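Buduvham Side Income Circle
Minutes of the monthly meeting, 3/3/19

Place: the upstairs room at the Inham community house
Present: eleven members, two guests
Minutes taken by: the secretary

1. Opening

The chair opened the meeting at 6:40 in the evening, ten minutes later than planned. The minutes of the previous meeting were read and approved with one correction: in item 4 the word "taxes" should be "taxis".

2. Money earned since December

Members reported their extra income as usual. Reporting is voluntary and the amounts are written down without names. The total for the circle is $2,647. In the period before, it was $1,978, so the members were pleased with the result. The largest single amount, $247, came from one member who translated instruction leaflets during evenings. Two members reported nothing and said that they were occupied with family matters.

One of the guests asked if the total is before or after costs. The chair answered that it is before costs. After a short discussion it was agreed that from the next meeting each member will write both numbers, if they know them.

3. Online surveys and the Filemell site

A member presented her experience with Filemell, a site where a person answers surveys and collects points. She has used it for several weeks, mostly on the bus. Her points were paid out correctly, but she had to wait longer than she expected, and many surveys closed after she had already answered the first questions. For such closed surveys the site gives no points.

Another member had the same problem and wrote to the support of the site. He received an answer, but in his opinion the answer did not reply to his question.

It was discussed whether the circle should recommend Filemell to new members. Some were in favor, because it is easy to begin and costs nothing. Others considered the pay too small for the time. Decision: the circle does not recommend it and does not warn against it. The member will write half a page about her experience for the shared folder.

4. Paid product tests at Marinho

Marinho is looking for people who will try kitchen products at home and fill in a form after each use. The pay is a fixed amount for each product, and the product can be kept. Three members are interested. The chair reminded everybody to read the conditions before signing, especially the part about returning a product that arrives damaged.

A question was raised about who pays for the postage in this case. Nobody present knew it. One of the interested members will ask Marinho by e-mail and send the answer to all.

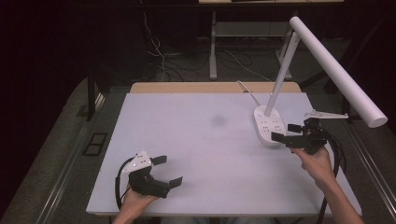 5. Keeping records for the tax return

The member who works in bookkeeping explained how she keeps her own records. She has one notebook for income and one envelope for receipts, and she copies everything to a spreadsheet at the end of each month. She advised to write down also the small payments and gift cards, and to ask a tax adviser when something is not clear. She repeated that she can show her method but cannot give advice for each person's situation.

Several members asked for a copy of the spreadsheet. She will remove her own numbers and put it in the shared folder.

6. Room and coffee money

The price of the room stays the same until summer. The coffee box was short again. It was proposed to collect the coffee money together with the room money at the door. The proposal was accepted with one vote against.

7. Other matters

A guest asked if selling used clothes counts as side income for the circle. The chair said yes, members may report it if they wish.

It was requested that phones be silent during presentations.

Tasks until the next meeting:
Half a page about Filemell: the member who presented it
Question to Marinho about postage: one of the three interested members
Empty spreadsheet in the shared folder: the bookkeeping member
New list for room and coffee money: the secretary

The meeting was closed at 8:15. The date of the next meeting will be sent by e-mail.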